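Ausmisten und Packen: der Haufen in der Mitte (Sammelthread)

Forum > Haushalt & Ordnung > Kleidung und Textilien
Seite 1 von 1

Flickenliese
Hallo zusammen,
ich muss euch von meiner neuen Lieblingsmethode erzählen, weil ich gerade so richtig im Schwung bin! Der alte Thread ist zu, also mache ich einen neuen auf. Es geht um den guten alten Kleiderhaufen. Alles, was aus Schrank, Kommode und von der Stuhllehne kommt, landet erst mal auf einem einzigen Haufen auf dem Boden, Matte drunter, fertig. Sortiert wird danach, vorher wird nichts gefaltet und nichts beiseitegelegt.

Ich habe jahrelang Fach für Fach aufgeräumt und war nach jedem Umzug wieder beim selben Durcheinander. Seit November mache ich es mit dem Haufen und es ist herrlich – man sieht endlich alles, was man hat, und zwar durcheinander, das Knallblaue neben dem Schwarzen neben dem Grauen. Dabei merkt man sofort, was man eigentlich nie anzieht. Die Regeln bei mir:

Alles auf den Boden, nichts aufs Bett (aufs Bett heißt, man hört abends um zehn auf und schiebt es auf den Sessel).
Luftpolsterpäckchen und Tüten dürfen drunter liegen bleiben, die räumt man ja sowieso weg, wenn man sich durchgearbeitet hat.
Ein offener Karton daneben für das, was geht.
Ein Stuhl in Reichweite für Kleinkram.
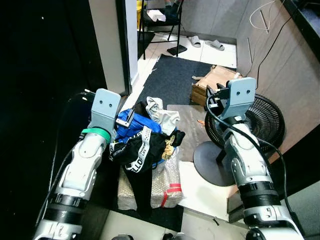
Wollmaus_53
Oh, ein Haufenmensch! Ich freue mich, dass es noch andere gibt. Bei mir ist es genauso, nur nehme ich zwei Kartons, einen fürs Weggeben und einen für den Keller. Mit nur einem lande ich immer bei »na gut, dann behalte ich es eben«. Deine Regel mit dem Bett unterschreibe ich sofort, ich habe im letzten Jahr bestimmt dreimal neben einem Berg Pullover geschlafen.

Eine Frage noch: Sortierst du erst nach Farbe oder erst nach Art?

Flickenliese
Nach Art! Erst Oberteile raus, dann Hosen, dann alles, was dünn ist und sich verknotet. Farbe mache ich nur beim Waschen. Ganz am Schluss kommen die Sachen mit Aufdruck, bei denen brauche ich am längsten. Da hängt man einfach dran. Mein schwarzes mit dem HELLO drauf habe ich sicher schon viermal in der Hand gehabt und wieder zurückgelegt.

Kistenkarl
Ich halte mal dagegen, auch wenn ihr mich jetzt haut. Auf dem Boden sortieren geht mir nach einer halben Stunde derart ins Kreuz, dass ich den Rest der Woche nichts mehr davon habe. Bei uns kommt alles auf den Esstisch, Wachstuch drüber, im Stehen durch. Und ein Haufen heißt doch auch: was unten liegt, ist zerknittert. Danach darf ich alles bügeln. Ich nehme jedes Teil einzeln vom Bügel, entscheide, und dann kommt es gleich gefaltet auf seinen Stapel. Dauert länger, aber ich mache es nur einmal.

Wollmaus_53
Kistenkarl, wer hat denn einen Esstisch, auf den alles draufpasst? Meiner ist so breit wie ein Bügelbrett :)

Kistenkarl
Ausziehbar! Von meinen Schwiegereltern, wiegt so viel wie ein Kleinwagen. Gebe ich nie wieder her.

Nordlicht_Hao
Ich bin gerade am Packen, Umzug in eine kleinere Wohnung, und habe den Haufen gestern zum ersten Mal probiert. 200 Teile habe ich gezählt, Socken nicht mitgerechnet! Davon sind 53 im Karton für die Kleiderkammer gelandet. Ich war völlig baff. Ich hätte vorher geschworen, dass ich höchstens eine Handvoll Sachen zu viel habe.

Was ich euch aber fragen wollte: Wie verpackt ihr weiche Sachen zusammen mit zerbrechlichen? Ich habe noch Luftpolsterfolie, würde aber gern weniger davon verbrauchen und dafür die Pullis nehmen. Geht das gut oder gibt das Scherben?

Marwan Khasawneh
Geht sehr gut, ich habe das bei zwei Umzügen so gemacht. Dicke Strickpullis unten in die Kiste, Teller hochkant und zwischen je zwei Teller ein T-Shirt. Gläser stecke ich in Socken, wirklich in jede Socke eins. Für alles mit dünnem Stiel bleibe ich bei der Folie, da traue ich der Wolle nicht. Und bitte kein Zeitungspapier direkt an helle Kleidung, das färbt ab und geht schlecht wieder raus.

Kartons nehme ich in der kleinen Größe. In die großen packt man immer zu viel Geschirr, weil noch Platz ist, und dann reißt der Boden auf der Treppe.

Nordlicht_Hao
Gläser in Socken, das ist ja genial! Danke, Marwan, das mache ich heute noch. Ich habe hier einen ganzen Beutel einzelner Socken, die bekommen jetzt endlich eine Aufgabe.

Flickenliese
Sehr schön! So, zurück zum Haufen, ich habe nämlich weitergelesen und Kistenkarls Einwand mit dem Knittern stimmt schon ein bisschen. Mein Trick dagegen: Empfindliches kommt obenauf, also alles Weiche und Helle, das Robuste darf nach unten. Jeans und dicke schwarze Sachen halten das aus, die sehen danach aus wie vorher. Und ich lasse den Haufen nie über Nacht liegen. Vierzig Minuten auf der Uhr, Musik an, los! Wenn es klingelt, wird der Rest zurück in den Schrank geräumt, auch wenn er noch nicht durchgesehen ist.

Was bei mir auch hilft: Mit beiden Händen reingreifen und einen ganzen Schwung auf einmal zur Seite ziehen. Einzeln zupfen macht mich wahnsinnig, da hängt immer ein Ärmel am nächsten. Und dabei kommen die tollsten Sachen zum Vorschein – letztes Mal etwas Goldgelbes, Gemustertes, das zwischen all dem Schwarz natürlich sofort ins Auge springt.

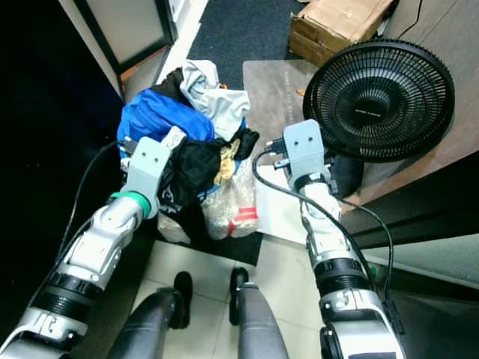

Kistenkarl
Also gut, die Uhr gefällt mir. Das mit den vierzig Minuten probiere ich aus, aber am Tisch! Beim Knittern bleibe ich stur. Ein Leinenhemd ist nach zwei Minuten unter einem anderen Hemd hinüber, egal wo im Haufen es liegt. Leinen kommt bei mir auf den Bügel und bleibt da, bis die Entscheidung gefallen ist.

Wollmaus_53
Leinen ist ein Sonderfall, da gebe ich dir recht. Strick ist mir dafür auf dem Bügel ein Graus, der bekommt diese Beulen an den Schultern. Liegt bei mir immer.

Knopfkiste
Hallo, ich lese hier schon länger mit und muss jetzt doch mal was schreiben. Kennt jemand die Stoffboxen von Stutano? Ich überlege, mir für die aussortierten Kindersachen welche zu holen. Im Moment habe ich alles in durchsichtigen Tüten, da sehe ich zwar, was drin ist, aber die rutschen mir im Regal ständig runter.

Nordlicht_Hao
Stutano habe ich drei Stück, die mit Deckel. Für Bettwäsche super, stapeln lassen sie sich aber nur, wenn sie richtig voll sind. Halb leer sacken sie ein. Meine Schwester hat die von Tokdale, die haben einen festeren Boden und vorne so ein Fensterchen, das würde bei dir doch gut passen?

Knopfkiste
Mit Fensterchen, ja, genau so etwas! Ich schau mal. Danke dir!

Kistenkarl
Bananenkartons aus dem Supermarkt. Kosten nichts, haben Griffe, passen aufeinander. Ich sag's ja nur.

Wollmaus_53
Die haben unten ein Loch, Karl.

Kistenkarl
Pappe rein, Thema erledigt!

Flickenliese
Ich liebe diesen Thread jetzt schon. Noch eine Sache für alle, die im Winter ausmisten: Notiert euch, was ihr in der Saison gar nicht getragen habt, solange ihr es noch wisst. Ich drehe dafür im Herbst alle Bügel andersherum, und sobald ich etwas getragen habe, hänge ich es richtig rum zurück. Was im Frühjahr noch verkehrt hängt, kommt als Erstes auf den Haufen. Zwei Wintermäntel sind mir so schon abhandengekommen, und vermisst habe ich nur den einen (ein bisschen).

Marwan Khasawneh
Das mit den Bügeln mache ich nach. Bei T-Shirts im Fach funktioniert es leider nicht, da lege ich frisch Gewaschenes immer nach links, dann wandern die Ungetragenen nach rechts. Nach ein paar Wochen sieht man das ganz deutlich.

Wollmaus_53
Links und rechts, das ist gut! Das erkläre ich heute Abend gleich meinem Mann, der legt nämlich alles obendrauf und zieht seit Jahren dieselben vier Shirts an.

Knopfkiste
Meiner auch :D Ich fange morgen früh mit dem Kinderzimmer an, Matte liegt schon da. Ich berichte!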